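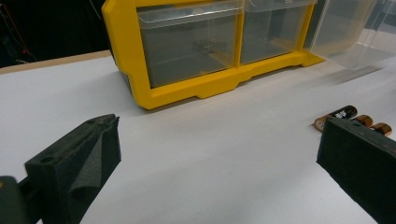 When will the Videten update come to my computer? It comes in December, and your computer will offer it when you start it in the morning.

Many of you wrote to me with this question, so I give the full plan. Our office has 251 computers with Videten. The first group is 27 machines, mostly in the accounts department, where Maureen Rudd has kindly agreed to test it before the others. The rest will follow when her group has worked with it for 12 days.

Before you press Install, please save your files and close Lastari. The old version of Lastari keeps the print settings open, and then the update stops in the middle and shows error 2. If this happened to you already, restart the computer and try again. You will not lose any documents.

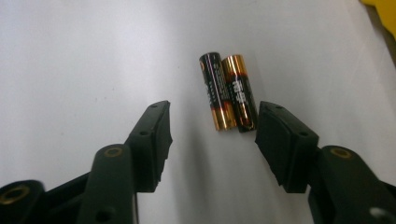 The installation itself takes less than one hour on most machines, but older laptops need more time. Please leave them connected to the power and do not close the lid. After the restart you will see a new login screen. Your password stays the same.

One thing has moved, and I needed some time to find it myself: the shared folders are now under Places, on the left side. Samer Smadi has made a short guide with all the steps, and you can find it on the help page. If you prefer that someone sits with you during the update, write to him before noon and he will come the same day.

Yee-man Lu, IT support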